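Visit to the Vimska confectionery works, Hukosville
Posted 12/22/19

The Vimska plant makes boiled sweets and lollipops on two lines. Eero Kauppinen, the production manager, met us at the gatehouse and went over the site rules. Hairnets and coats are issued at the door. Watches and rings stay in the lockers.

Sugar and glucose syrup arrive by tanker and are held in heated tanks behind the boiler house. The cooker is a continuous type by Ikonen, installed in July to replace 4 open kettles. Cooked mass drops onto a water-cooled table, where colour, flavour and acid are folded in before it cools too far to work. Behrouz Ranjbar runs this section and judges the texture by hand, although there is a probe for it.

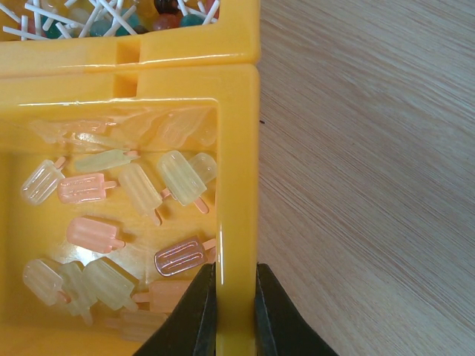

From the table the mass goes to the batch roller, is drawn down to a rope and enters the forming die. Die changes take 27 minutes and are done between flavours. The cooling tunnel is the longest piece of equipment on the floor and the noisiest. Humidity is the main concern past this point, as the surface turns sticky very quickly in damp air. The wrapping room has its own dryer and a double door.

Clementina Moreira showed us the quality lab, a small room with a moisture tester, a balance and a shelf of retained samples. Samples are kept for the full shelf life of the product. Cartons hold 200 pieces and leave by the north dock.

Parking is at the rear, off the service road. Groups should book through the front office and wear flat closed shoes.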